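The Long Life of the Produce Bag

The thin plastic bag is the least considered object in most kitchens. It comes home around a bunch of grapes or a loaf of bread, gets emptied onto the table, and then one of two things happens. It goes in the trash, or it goes into a drawer with all the others, where it stays until the drawer won't close.

We spent a month keeping every soft bag that came into a household of 4 in the town of Solheim. The final pile came to 253. That included bread bags, produce bags, zip bags from cheese and lunch meat, the inner bags from cereal boxes, and the thin sleeves that come around newspapers and greeting cards. Flattened and stacked, they filled one shoebox. Crumpled, the way they were when they were taken off the food, they filled a laundry hamper and part of another.

That difference in volume is the whole storage problem. A crumpled bag is mostly air. It also springs back, so pushing down on a pile of them does very little.

Flattening takes a clear surface, and a table is better than a counter because you can reach it from two sides. Lay the bag down with the opening toward you. Press from the closed end to the open end with the side of your hand. Fold it in half the long way, then in half again, and you have a strip. From there you can roll it or fold it into a triangle, the way some people fold flags. The rolled ones unroll. The triangles hold if the last corner is tucked in.

A few kinds of bag aren't worth the trouble. Cereal liners are stiff and crackle open again no matter what you do. They are useful, though. Cut down two sides, one makes a good sheet for rolling out pie crust or for separating hamburger patties in the freezer. Bags that held raw meat should be thrown out, and so should anything with a greasy feel that doesn't come off in one wash.

Washing is where most people give up. The bag turns inside out easily enough, but drying it is slow, and a bag put away damp will smell by the end of the week. The Prastetti drying rack, a beechwood base with a ring of upright dowels, is the best thing we tried for this. It holds eight bags and takes up as much counter space as a coffee can. A wooden spoon standing in a tall jar does the same job for one bag.

Labels are a smaller annoyance. Paper stickers come off in warm water. The plastic kind mostly do not, and pulling on one will stretch the bag or tear it. We left them on.

Holes matter more than people expect. Many produce bags are made with vent holes so that moisture can get out, and those are fine for greens and poor for almost anything else. Sort them as they come in. We kept two boxes, one for bags with holes and one for bags without, and stopped pouring rice into the wrong kind.
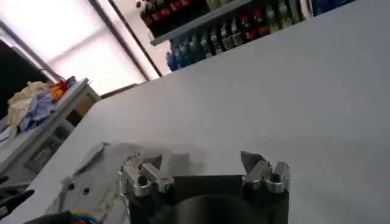
Printed bags can be sorted the same way as plain ones, but check the ink. On cheaper bags it rubs off on damp food, so turn the printing to the outside before you reuse them. Clear bags are better for the freezer, where you want to see what you have.

For storage, the hardware store in Solheim sells a wall-mounted dispenser made by Kismont, a metal tube with a slot at the bottom. It works well for grocery sacks and badly for produce bags, which bunch up at the slot and come out four at a time. A tissue box did better. Feed the bags in with each one overlapping the next and they pull out singly.

What you can't reuse may be recyclable, but seldom in the curbside bin, where film can wrap around the sorting equipment. The Grultau grocery on the edge of town has a collection barrel inside its front doors — clean and dry bags only, no food wrap and nothing with a zipper. Cut the zipper strip off and the rest of the bag can go in.

By November the household had settled on keeping 13 bags in the tissue box at any time. The extras go to the barrel with the next grocery trip.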